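An open day at the Owen Building, Reltness
By Elisa Galli
June 22, 2025

I moved to this part of the country in April, and I promised myself that I would visit one new place every month. My neighbour Mererid Foulkes told me about the open day in Reltness, where the old hosiery mill is now a college. She studied bookkeeping there many years ago and she wanted to see what they had done with the roof. I wanted to see the sample books, about which I had read in the local newspaper. So we went together, with sandwiches and one umbrella between us.

Getting there

We took the number 17 bus from the square. The journey passes by the reservoir and then through three villages whose names I can't yet pronounce, although Mererid made me try each of them aloud. The bus stops directly at the gate of the college. If you come by car, you must park in the field behind the church and walk down a lane with deep mud on the left side. We saw several people arriving with very dirty shoes, and there was a brush fixed to the wall for them.

Entrance was free. At the door they gave us a paper map, on which the floors were printed in the wrong order, with the ground floor at the top. We corrected ours with a pencil.

The ground floor

The ground floor was once the packing hall. The iron columns are still standing, painted in a dark green that I liked very much, and on several of them you can read the marks where the workers measured the height of their children. The oldest one we found was from 1911. Today the hall is divided by low walls, and the departments had put out tables: hairdressing, bricklaying, childcare, languages. I took a leaflet for the Welsh evening course, which begins again in autumn. There were tables with things on them in almost every bay, even a plate with a plush bottle of Heinz ketchup, and the children pulled their parents from one to the next.

At the far end is the former weighing room, with a brass scale as tall as me. The pointer doesn't return to zero any more. A man there told us it had been wrong in favour of the company for most of its life, and he seemed quite proud of it. 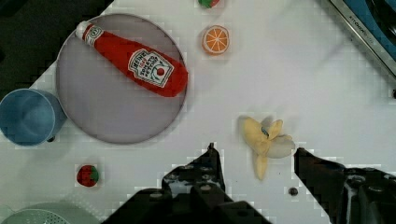 The sample books

For me this was the best part of the visit. The mill kept a sample of every stocking it made, sewn on to card and bound in large books, and a good part of them has survived because they were used as a step in front of a cupboard. The collection now has 2,440 samples. The archivist, Eleri Landeg, turned the pages for us with clean hands and without gloves. She explained that cotton gloves make the fingers clumsy and that she has seen more pages torn by gloves than by fingers.

I expected brown and black. There was a lot of brown and black, but between them came mustard, a strong violet, and a stripe in red and cream which was ordered by a theatre. Under each sample is the yarn, the needle count and the price per dozen, in a very regular hand. Sample 2,868 (the numbers don't follow each other, as many are missing) has a small note at the side: "Too short. Customer has long feet." Mererid laughed so much that she had to go out to the corridor.

Eleri Landeg also showed us how the moths worked. They ate the grey wool first and left the blue one nearly whole, it may be because of the dye. She was careful to say that she isn't a chemist. The books stay open at one page for one season only, so whoever goes in winter will see other colours than we did.

We walked back to the stairs through the long side corridor, where the doors were all open and you could look into the rooms.

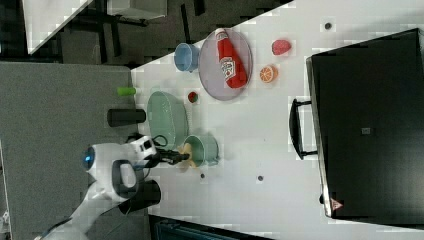 A pale green cup and a light green dish on one of the white tables.

The stairs are worn in the middle, deeper on the side of the handrail. I counted wrong and believed there was one more step at the top, so please be more attentive than I was.

The roof

The tour of the roof was at noon, and only twelve persons could go up at once. Our guide was Huw Bevan, who was a slater for his whole working life and now teaches it. He speaks slowly, and for that I was grateful.

The roof has the shape of a saw, with glass on the north side of each tooth, so that the knitters had an even light without sun in their eyes. When the college bought the building, half of the glass was covered with tar from the war. They removed it by hand. Mr Bevan let us touch a piece of the old glass, which has waves in it, and a slate from the first roof with two nail holes. One hole was made by the first slater, and the second one by the man who turned the slate round after many years and used it again.

Mererid asked about the gutters, because in her time there had been a bucket in every classroom. The valleys between the teeth are now lined with lead, and a student has to go up every month to take out the leaves and the nests. From up there one sees the river and the old dye house on the other bank, without its chimney. The tour took 90 minutes, much longer than the map said, and we were late for lunch.
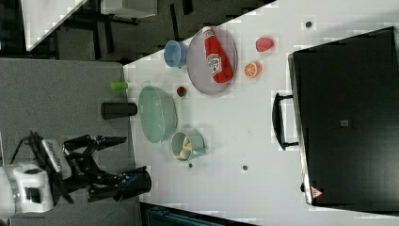

The white table again, with a gripper and a good number of small objects.

Lunch and the canteen

We ate our sandwiches on the wall outside, and then we went into the canteen for something warm. There was leek soup, a cheese pie and a cake with caraway seeds. I took the soup and it was good, although too salty for Mererid. The cups are the old ones of the mill, thick and white, with a small G on the bottom for Galuvar, the company that ran it in its last years. You may not take one home, and there is a sign to say so in two languages.

At our table sat Ynyr Prothero, whose mother was a linker — the one who closes the toe of the stocking, loop by loop, on a round machine with points. He said that she could do it while reading a letter. He drew the machine for me on the back of my map, and I understood it much better than from the panel on the wall.
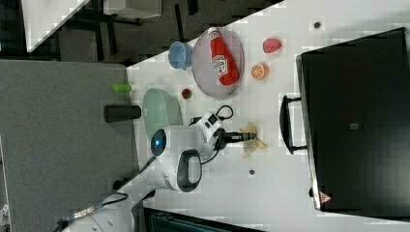
After lunch we had one hour left before the bus, and we spent it in the small garden that the students made between the boiler house and the river. It is planted with the dye plants: weld, madder and woad. The woad was already finished with its flowers and had black seeds hanging on it. Madder looks like a weed and scratches the hands.

Some practical things

The lift goes to the second floor only. For the roof you need flat shoes, and they do refuse people in sandals. The toilets on the ground floor had a long queue, those beside the archive had none. The sample books can be seen all the year if you write to the archive beforehand. The shop has postcards of the violet stocking and of the theatre stripe, and it takes no cards, so bring coins.

The last bus back leaves before the doors close. We had to run for it, and I left the umbrella under the bench in the garden. Mererid has already telephoned, and they are keeping it for us at the front desk.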